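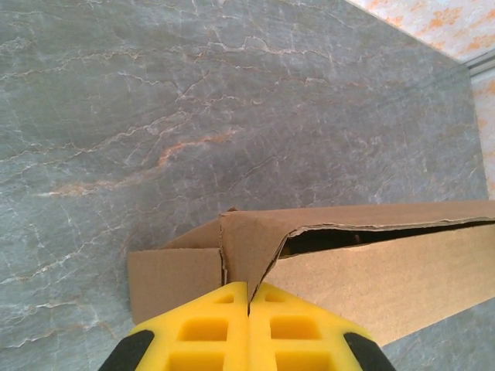 Figure 4. Polished gray marble with white and orange veining.

Section 3. Sealing the countertop

Read this section all the way through before you open the sealer. It covers natural stone tops supplied under the Vollby name, in marble and limestone. Quartz composite tops do not need sealing and are covered in Section 5.

Sealer does not make stone stain-proof. It slows down the rate at which oil, wine and coffee soak in, so that you have time to wipe them up. It does not protect marble from acids. Lemon juice and vinegar will dull a polished surface whether it has been sealed or not.

3.1 Before you start

You will need:
Vollby Stone Sealer, 1 bottle
pH-neutral stone cleaner
Lint-free cotton cloths, white or undyed
A foam applicator pad
Painter's tape
Nitrile gloves

CAUTION: The sealer contains solvent. Open a window and leave it open until the room no longer smells. Put out pilot lights and do not smoke. Keep children and pets out of the room while you work.

CAUTION: Do not use colored cloths or paper towels with printed patterns. The solvent can lift the dye and carry it into the stone.

3.2 Checking whether the stone needs sealing

1. Clean and dry a small area near the sink or the stove, where wear is heaviest.
2. Place a few drops of water on the stone.
3. Wait 13 minutes.
4. Wipe the water away and look at the area from a low angle.

If the stone has darkened where the water was, it needs sealing. If the color has not changed, test again in a second place before you decide. Veins and the stone between them can take up water at different rates, so put at least one test on a vein.

NOTE: A dark spot left by the water test will fade as the stone dries. Do not seal over it while it is still visible.

3.3 Cleaning

1. Clear the countertop completely.
2. Tape off the sink rim, the faucet base and the lower edge of the wall covering.
3. Wash the stone with the neutral cleaner, mixed as the label says.
4. Rinse twice with clean water.
5. Dry with a cotton cloth, then leave the stone overnight.

Do not use bleach, bathroom cleaner, glass cleaner containing ammonia, or scouring powder. If there is already an oil stain, treat it first with a poultice (see Section 6.2). Sealing over a stain will lock it in.

3.4 Applying the sealer

The room and the stone should both be above 60°F. One bottle covers 37 square feet of polished stone with 2 coats. Honed stone uses more.

1. Shake the bottle and put on your gloves.
2. Try the sealer on an offcut or in a corner, and let it dry fully. Check that you are happy with the color before going on.
3. Pour a small amount onto the foam pad. Do not pour sealer directly onto the countertop.
4. Wipe it on in straight, overlapping passes, working in sections no wider than you can comfortably reach.
5. Leave it on for five minutes. The surface should stay wet. If a patch dries early, add a little more.
6. Wipe off all of the excess with a dry cloth, then buff with a clean one.
7. Move to the next section and repeat.
8. Wait two hours, then apply the second coat in the same way.

CAUTION: Sealer left to dry on polished stone forms a hazy film. If this happens, wet the film with fresh sealer, wait one minute and buff it off at once.

Lay used cloths flat outdoors to dry before throwing them away. Do not leave them in a pile.

3.5 Curing

Keep water off the surface for 24 hours. Light use is fine after that, but wait three days before putting oily food, dish soap or houseplants on it. Remove the tape slowly, pulling it back on itself.

Write the date of sealing on the care card inside the sink cabinet door. Most kitchens need sealing again after a year. Tops beside a stove may need it sooner, and the water test in 3.2 is the best guide.

3.6 If something goes wrong

Stone looks darker after sealing: wait three days. Slight darkening during the cure is normal.
Sticky surface: excess was not removed. Follow the caution in 3.4.
Water still soaks in after two coats: let the stone cure, repeat the water test, and apply one more coat only if it fails.
Dull rings or spots: these are acid etching. Sealer will not remove them. See Section 7, Repolishing.

For spare bottles and applicator pads, contact the Vollby parts desk in Prarstead and quote the order number on your care card.

Section 3 revised November 1, 2019. Text: Kalkidan Ejigu. Technical check: Wanpen Jaidee.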